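Search posts, people, topics

Myroslav Levchenko
Mar 31, 2023

ok thread. knobs. I have had it with touch panels and I'm typing this on my lunch break so bear with me

12 replies · 31 shares

started with the stove. our old one had 5 knobs, four burners and the oven. ugly thing, came with the apartment. you grabbed a knob and turned it and the soup stopped boiling over. done

new one is a Trollik. all glass. soup boils over, soup gets on the glass, the glass decides the soup is a finger, stove beeps and shuts off. every time. and then it locks

3 replies · 8 shares

to unlock it you hold the little key symbol for a few seconds. with a dry finger. while the soup is doing what soup does

my mother came to stay in August and gave up on day two. cooked for the whole week in the electric skillet. she has been cooking for 50 yrs and she could not make an egg on my stove

6 replies · 44 shares

then the car. had to drive a rental out to Trandmont for work, 200 miles, mostly dark, mostly rain. windshield starts fogging. where is the defrost

defrost is in a menu. the menu is under a picture of a fan. the fan picture is on a screen that had gone back to the map. I'm doing 65 looking at a map for a button

pulled over in the end. sat there with the hazards on (hazards still a real button, thank god somebody fought for that one)

2 replies · 19 shares

my own car is old and boring and I can do the heat, the fan and the radio without looking. left hand on the wheel, right hand just knows. that's the whole arguement

a knob tells you where it is when you touch it. it has an end. turn it till it stops and it's off. you don't need to see it, you don't need to be wearing the right gloves

4 replies · 27 shares

the people who still get it: anyone who makes music gear. my brother in law has a Tatska mixer from a yard sale, paid 100 for it, every single thing it does is on the front. volume is a knob. bass is a knob. my nephew worked it out on his own at age six

Nazarenko repair shop downtown quoted me 405 to swap the touch board on the stove. for a part that goes bad because of steam. on a STOVE

9 replies · 52 shares

more of this please

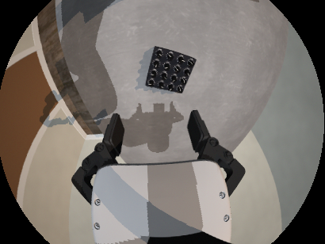 four rows of four, my hand is happy already

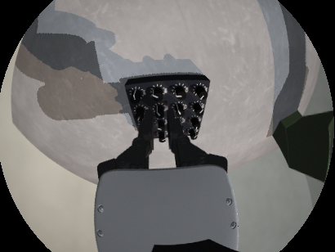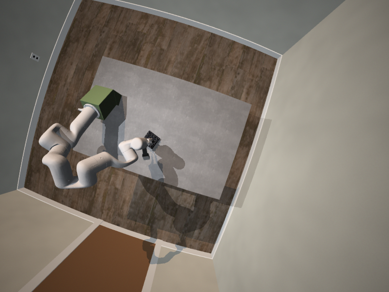 1 reply · 5 shares

anyway before someone says it, yes flat glass is easier to wipe. sure. knobs pull off, you drop them in the sink, you put them back. took me a minute on a Sunday

and yes I know it's cheaper to make. then why was it 200 more than the one with knobs at the same store. same size oven, same brand, I asked the guy and he said "well it's sleeker"

5 replies · 16 shares

if you're shopping for a stove right now go to the store and try to turn a burner down with wet hands. do it in front of the sales guy. if it beeps at you, walk

ok lunch is over. will add washing machines later, I have a lot ot say about washing machines

7 replies · 22 shares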